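Bon, je vous avais promis un retour sur les pinces à main Teltano, et comme Corentin m'a encore relancé lundi (coucou Corentin), je m'y colle.

Pour ceux qui débarquent : je ne suis pas roboticienne de formation, je bricole des jeux de démonstrations pour apprendre à des bras à ranger des objets de cuisine, et depuis février je le fais avec des pinces qu'on tient soi-même à la main. Pas de bras à téléopérer, pas de casque. On attrape, on pose, on recommence. Le kit que j'ai loué chez Skalix comprend deux pinces, les câbles, une mallette et un accès à leur logiciel de tri, le tout pour 173 euros la semaine. À l'achat c'est 1 880 euros la paire, et là j'avoue que j'ai refermé l'onglet assez vite !

Premier contact : très bon. C'est plus léger que ce que je craignais, la gâchette est douce, et les deux doigts se referment bien droit l'un vers l'autre. Les coussinets striés accrochent vraiment. J'ai commencé par des trucs faciles (éponges, gobelets, une boîte de thé) et au bout d'une heure j'avais oublié que je ne travaillais pas avec mes doigts. Enfin presque, parce que j'ai quand même essayé de me gratter le nez avec la pince gauche.

Ensuite je suis passée aux baguettes. Quelle idée. Une baguette toute seule, ça va, surtout si elle a des côtés plats. Mais quand elles sont serrées les unes contre les autres, il faut arriver pile dans l'axe, sinon on en prend deux, ou on en prend une et on envoie la voisine rouler par terre. Ma méthode, après pas mal de jurons : je tiens le panier avec une pince et je vais chercher la baguette avec l'autre, par le bout, jamais par le milieu. Jyoti Negi, qui a le même kit, fait exactement l'inverse et s'en sort mieux que moi, donc prenez mon conseil pour ce qu'il vaut.

Côté logiciel, je suis plus partagée. L'import est rapide, le tri des essais ratés se fait au clavier (merci !), mais l'étiquetage à deux mains est pénible : il faut valider la pince gauche puis la droite, séparément, à chaque séquence. Sur ma dernière session j'ai gardé 83 essais et j'ai passé plus de temps à cliquer qu'à manipuler. J'ai écrit au support, Ionuț Pascu m'a répondu le soir même que la validation groupée était prévue. Pas de date, mais la réponse était gentille et précise, ça change.

L'autre bémol, c'est l'autonomie. Je tiens une matinée si je fais des pauses, pas plus. Et la mallette est trop juste : pour tout faire rentrer il faut enrouler les câbles d'une façon bien particulière que je n'ai toujours pas mémorisée au bout de sept jours.

J'ai aussi regardé du côté de Jukano, qui loue un modèle à une seule main. Moins cher, mais pour tout ce qui demande de tenir un récipient pendant qu'on le remplit, je ne vois pas comment faire. Si quelqu'un l'a testé, les commentaires sont ouverts.

Je reprends une semaine de location, c'est décidé. Au programme, les baguettes encore, puis les petites cuillères, et peut-être les couvercles si Skalix accepte de me prêter des coussinets de rechange.

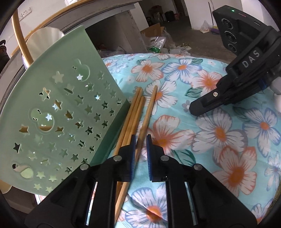 Pour les coussinets, d'ailleurs, j'attends leur devis, je mettrai le prix à jour dans l'article dès que je l'ai.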